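Archive of the Grodside Residents list
Subject: Re: Re: minister's visit / school meals promise
From: Nayara Trindade
March 25, 2018

All,

Quick one before I have to run, sorry for typos, doing this on the laptop with the sticky e. Was at the Brosgate hall for the whole speech, stayed for the questions as well, and I think the earlier mail got a few things wrong. Not all of it. Quoting it first so people who deleted it can follow:

> I gather the deputy minister has now promised free hot meals in every
> primary school in the province by next year, plus the new kitchen at
> Fenberg paid for in full. If so this is the best news we've had since
> the bridge. Can we please stop grumbling and send a letter of thanks?
> Somebody draft it and I'll sign. Also I hear Araújo is getting a second
> school. Long overdue, if you ask anyone who has driven past the gate at
> half past seven in the morning.
>
> And can people stop saying it's only because of the elections. Every
> government does things before elections. I would take a kitchen before
> an election over no kitchen after one.

OK. So.

What she said, and I wrote it down at the time: the government is "committed to the goal" of a hot meal for every primary pupil. Committed to the goal. No date in the speech. Next year came up only when someone in the third row asked about next year, and the answer was that next year's budget would be "looked at with that goal in mind." Make of that what you like. I clapped too, everybody did, she speaks well and the kids' choir had just been on.

Fenberg kitchen. She did name it, and she gave a number for it, 340 pupils to be served out of the one kitchen once it is running. But paid for in full, no. The province pays for the building. The equipment (ovens, cold store, the extraction thing) is on the municipality, and staffing is a shared cost for the first two years and then ours. That was in the handout, page two, small print at the bottom. I have a copy if anyone wants it, will leave it at the library desk. Please bring it back.

I'm not against it!! I want that stated. My two eat a cold roll out of a bag four days out of five and I'd be delighted with soup. But if we send a letter thanking her for paying for all of it, then in the fall when the council says there's no money for ovens she can hold up our own letter. So can we thank her for what was said and ask about the rest.

The fruit scheme is the part I'd put at the top, personally, and it hardly got a mention. It's already running, it's real, it comes twice a week to the lower grades and there's a signed agreement behind it, 30 schools on the list and three of them are ours. It runs out in June. Nobody on the platform said one word about renewing. I asked. I was told it would be "part of the wider package." There is no wider package yet, see above.

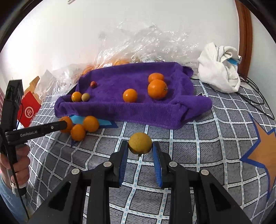

One piece of fruit, yellow going brown underneath.

Araújo second school. This one I think is just a mixup. What was announced is a second *shift* at the existing school, so mornings and afternoons, because the building can't hold everyone at once. Which is a different thing and some parents are going to be pretty unhappy, especially anyone with one child in each. Afternoon shift ends at 6:10. The last bus down the hill is 6:05. I did point this out. A man with a clipboard wrote it down, I didn't get his name, he said he was from the district transportation office. If anybody knows who he is please mail me off list.

There is a site set aside for a new building, behind the old grain store, has been for years, and she did say the word "site." She said the site "remains under consideration." I suppose that's where the story came from.

Turnout, since it'll be argued about: the paper is going to say 3,000. The hall holds 400 with the balcony open, I've booked it twice for the dance school so I know. There were people out in the square with the loudspeaker but it wasn't that many. Doesn't matter, I only mention it as the last time we got into a three week fight on this list about exactly that and I'd like to skip it.

What I think we should do, comments please by the end of March:

1. Letter. Short. Thank her for coming and for the Fenberg building. Ask in writing for a start date on the meals and which grades go first.

2. Same letter or a second one, I don't mind: the fruit agreement, renew before June, not after, or there'll be a gap in September like there was with the milk.

3. Ask the council (not the minister, it's not her department) who is paying for the kitchen equipment and whether it's in this year's figures. I looked and couldn't find it. May be under "other works," which is enormous.

4. The bus. Five minutes. Move it five minutes.

On elections. I agree with the earlier mail more than you'd think. Of course it's the elections, and fine. But that's the moment to get dates out of people. In the last round we got a very nice speech about the clinic, everybody went home happy, and the clinic is open two mornings a week. It was going to be five. I went back through the list archive last night and there isn't a single message from us asking for it in writing. Not one. We did send a thank you card.

Also a small correction to my own mail of last week, I said the speech would be at the sports center, it was at the hall, sorry to anybody who went up there. I know of two families who did.

I can draft. Would prefer someone else does the council one, I've written to them three times already this year about the crossing and I think they file me straight in the bin. Someone with nicer handwriting maybe, or a new name.

If you were there and heard it differently say so. I was near the back for the first ten minutes, and the microphone was bad untill they swapped it. The Fenberg part I heard clearly, the opening remarks much less so.

Have to go, pickup.

Nayara

PS the handout has the wrong phone number for the district office, the last two digits are swapped. Took me three calls to a very patient dentist.

Comments (5)

hillroad_mum
Thank you for this. I was in the square and could make out maybe half. Definitely heard "second shift" for Araújo, my neighbor heard school. We've been arguing since.

P.
I wrote the earlier mail. Fair enough on the kitchen, I hadn't seen page two. Still think we should say thank you first and properly, in its own letter, and put the questions in another. Nobody reads the second half of a letter.

oldmill
Bus can't move, it connects with the train at the bottom. We asked in 2015. You'd have to move the end of the shift. Ask the school for 5:50, they have the leeway if they cut the second break.

Nayara Trindade
@oldmill didn't know about the train, thanks, will change point 4. @P. two letters is fine by me. Do you want to do the thank you one?

P.
Yes ok. Will send a draft round tonight or tomorrow.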